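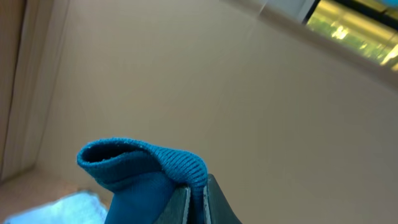
Fabric below the cuff held between the gripper fingers, view from the wrist camera

Zarna is looking for participants: teach a two-armed robot to handle clothes

Zarna is a small robotics company. We work on the handling of soft things, and at present this means clothes: to pick them up, to spread them, to fold them and to put them on the correct pile. Our robot learns from demonstrations made by people. For the next round of our project Zevesine we need 50 participants for paid sessions at our workshop in the Holst building.

You don't need to know anything about robots or programming. If you have folded laundry at home for some years, you already know the part which is difficult to teach.

What you will do

You sit at the control desk and hold two small guiding arms, one in each hand. When you move your left hand, the left arm of the robot makes the same movement, and the same is true for the right. A trigger under your finger closes the gripper. You see the table directly, and on a screen you also see the views of the wrist cameras, which help very much when the fingers must take only one layer of cloth.

A session lasts three hours, with two breaks. Each demonstration begins with one or more garments on the table. You receive a short task on the screen, for example "spread the T-shirt" or "fold the towel in half", you do it with the arms, and you press the pedal when you are finished. If you drop the garment, please continue and take it up again. We keep these recordings also, and we would not like you to hide the mistakes.

In some sessions we work by hand instead. The motors are set to be soft, and you take the arm at the wrist and lead it slowly to the cloth. This is slower and a little tiring for the shoulders, so we never plan it for longer than one hour.

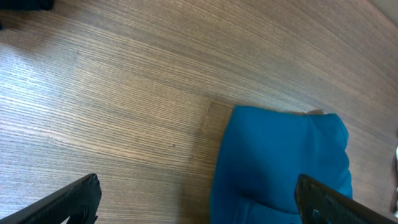 Who can take part

— You are 18 years or older.
— You can use both hands well and sit for periods of 50 minutes.
— You see well enough to follow an edge of fabric on a screen (glasses are no problem).
— You understand written English at an everyday level. The tasks are short.
— You can come for at least four sessions in the same month. The first session is mostly practice, and people become much quicker after it.

Left-handed persons are very welcome, as we have had too few of them. We would also be glad to hear from people who have worked in a laundry, a hotel, a tailor's shop or a clothes shop.

How a typical task goes

The set contains 37 garments: shirts, trousers, towels, socks and some pieces with difficult shapes. They are washed between the sessions. For a shirt, most people begin with one corner, lift it a little, find the second corner with the other gripper and then pull gently until the cloth is straight between the two arms. After this you lower it to the table and make the folds. There is no single correct method. Please fold as you fold at home, and keep the same way during one task.

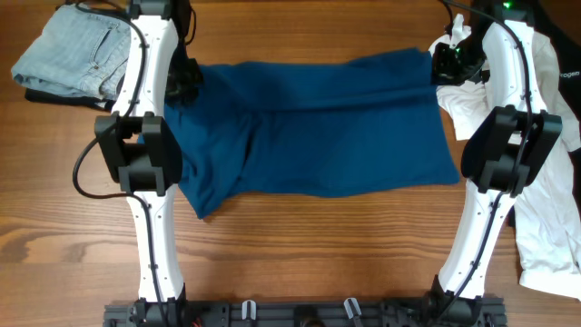
A participant from the spring round told us that the pulling was the strangest part for her, because she could see the cloth become tight but could not feel it in her fingers. After the second session, she said, she was judging it by the wrinkles and did not think about it any more.

We hear similar things from many people, so the practice session includes a long exercise only for pulling and letting go. In the spring round we recorded 411 demonstrations that were good enough for training, and we hope for many more this time.

Payment and practical matters

You receive 188 euros for four completed sessions, paid by bank transfer at the end of the month. If you must stop earlier, we pay for each session that you have completed. Travel by bus or tram is paid in addition — please keep the ticket. Coffee, tea and water are free.

Sessions start at 9:00 or at 14:00. The workshop is on the ground floor and can be reached without stairs. Please wear a top with sleeves that are not too wide, and leave rings and bracelets in the locker.

The arms move slowly and with limited force, and a member of our team stays in the room all the time. There is a red stop button beside each seat. You may press it whenever you wish and you do not need to explain it.

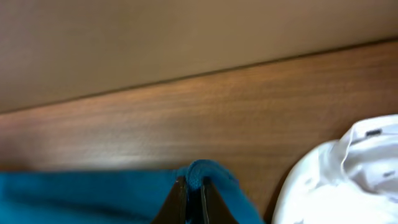
Data and privacy

We record the movements of the arms, the positions of the grippers and the pictures from the cameras on the robot. The cameras are directed to the table. It can happen that your hands or a sleeve are visible when you guide the arm yourself, and in this case we blur them before the recordings are used. Your voice is not recorded. The recordings are stored under a number, and our partner Nusell, which trains the models, does not receive your name.

You can ask us to delete your recordings until the end of July. After this they are mixed with the others and we cannot separate them.

How to apply

Please use the form on this page and write us a few lines: which hand you prefer, which times are possible for you, and whether you have done similar work before. A CV is not necessary. We answer every message, normally in one week, and invite you for a short visit of 20 minutes where you can try the arms before you decide.

Places are given in the order of application. When all of them are taken we keep a waiting list for the autumn round.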